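时间：下午两点过十分开始（等投影，后来没用上）
参加：Hélène Cormier（主持）、小葛、老詹、阿宁、数据侧两位远程，Skusside 那边请假
记录：阿宁，边听边打，有错请直接改

## 0 上次遗留

- 夹爪指垫备件：已到，老詹签收。旧的先别扔，留着对比磨损。
- 上传脚本断线后从头传的问题：小葛说改好了，还没在 Leclerc 那边的网络上试过。**未关闭**。
- 命名规则：还是有人用空格。再说一遍，下划线，全小写。

## 1 采集进度（Zunitcombe 桌面任务）

九月份目标没变。到昨晚为止入库 374 条，通过初审的 164 条。差得多，大家都看到了。

Hélène 问剩下的是不是都废了。不是，大部分是还没人看。初审现在只有小葛一个人在做，积压。真正退回的 29 条，原因大致这几种：

- 开头夹爪就已经合上，没有张开的起始段
- 手抖，尤其接近物体前最后一小段
- 中途有人说话，操作的人停下来回头，轨迹里有一截空等
- 标签跟做的事对不上（写"放杯子"，其实是推杯子）

第三种争了一会。远程那边说空等可以剪掉，老詹不同意，剪了以后时间戳对不上，后面对齐更麻烦。结论：采的时候被打断就整条作废重来，不剪。

Hélène 补充：宁可少，不要凑。模型上一轮在 Skellow 场地跑，靠近目标时来回犹豫，她怀疑就是学了我们那些手抖的片段。怀疑而已，没有验证，小葛去挑一批干净的单独训一版看看。

## 2 场景布置

现在桌面搭法：纸板箱竖两个，上面横一块，像个门，底下再垫一块纸板。白杯子在门前面，水瓶左右各一，其余小东西散开。背景就是会议室那面海报墙，不遮。

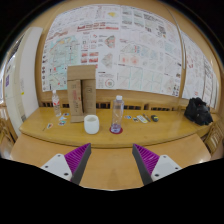

图1 纸板门布置，手持夹爪视角，两指张开

讨论：

老詹觉得背景太花，海报一整面，怕模型记住墙而不去看桌子。远程同事意见相反，说花一点好，到了现场哪有白墙。折中：同一套布置换两个朝向采，一半对着海报墙，一半对着窗那侧。比例先对半，看结果再调。

桌面反光。木桌面亮，头顶灯照下来有高光。阿宁提议铺桌布，Hélène 否了，Leclerc 客户那边的桌子也反光，铺了等于白采。只要求不要把透明瓶子正好放在最亮那块上面。这一条写进布置说明。

透明瓶是不是太难？现在抓瓶子失败率比抓杯子高不少，具体数小葛手上没有，会后补。先保留，不过瓶子单独列一类任务，别和杯子混在一条里。

散件（贴纸、小卡片、笔之类）：每采完一组就挪一挪位置，不用讲究，随手挪就行。目前发现有人一下午都没动过，这样采出来基本是重复的。

纸板门会不会倒：会。碰倒的那条**保留**，但是打上"碰倒"标签，不要删。远程那边专门要这种。扶起来以后算新的一条。

## 3 操作规范（修订）

新人下周进来，规范要先定稿。今天过了一遍，改动如下：

1. 起始姿势：夹爪张开，停住，数两拍再动。
2. 镜头里要一直能看到两根手指，手腕不要翻过去。
3. 接近物体时放慢，碰到前不要调整超过一次。调多了就重来。
4. 放下之后手指完全张开，退回来，再停录。现在很多人放下就停，结尾太急。
5. 每条只做一件事。"拿起杯子放到门下面"算一件，"拿杯子再拿瓶子"算两件。
6. 同一个人连续采不超过 19 条，换人或者休息。老詹嫌少，Hélène 坚持，手累了动作就变形。

第 3 点小葛问"调整"怎么算，没说清楚。先按肉眼能看出方向改变算一次，阿宁找几段好的坏的放在一起当样例，贴到规范后面。

左手右手都要采，目前几乎全是右手。阿宁是左撇子，先顶上。

## 4 标注

文字描述以前一句话，太短，比如"放杯子"。以后写全：拿什么、从哪里、放到哪里。中英文都可以，但同一批里别混着写。

远程那边提，同一个动作希望有不同说法，不要全部复制粘贴。大家没意见，但是谁来写没定。Hélène 说先由采的人自己写，写完当场存，不许攒到晚上补，上次攒的那批错得厉害。

初审分一半给老詹。小葛今天把检查表发他。两个人先各看同一小批，对一下尺度，再分开看。

## 5 其他

- 存储盘快满了，小葛清理 Skellow 的旧原始文件，清之前先确认远程有备份！
- 会议室下午常被占，提前在表上写名字。布置好的桌子如果要让出来，先拍一张照再拆，方便还原。
- 时钟漂移问题还在，开机后先同步再采，不要省这一步。
- Skusside 想要一份我们的规范，等定稿在给，草稿不外传。

## 待办

| 事项 | 谁 | 什么时候 |
|---|---|---|
| 挑干净片段单独训一版 | 小葛 | 下次会前 |
| 补瓶子/杯子失败率 | 小葛 | 会后 |
| 检查表发老詹 | 小葛 | 今天 |
| 规范改稿，附好坏样例 | 阿宁 | 新人来之前 |
| 布置说明加反光和换朝向 | 老詹 | 同上 |
| 左手采集第一批 | 阿宁 | 本周内 |
| 确认旧文件备份 | 远程同事 | 清盘之前 |
| Leclerc 网络试上传脚本 | 小葛、老詹 | 待定，要约对方时间 |

小葛事情太多，Hélène 说失败率那项如果来不急可以转给远程。

三点四十散会。下次时间 Hélène 另发，Skusside 尽量要有人到。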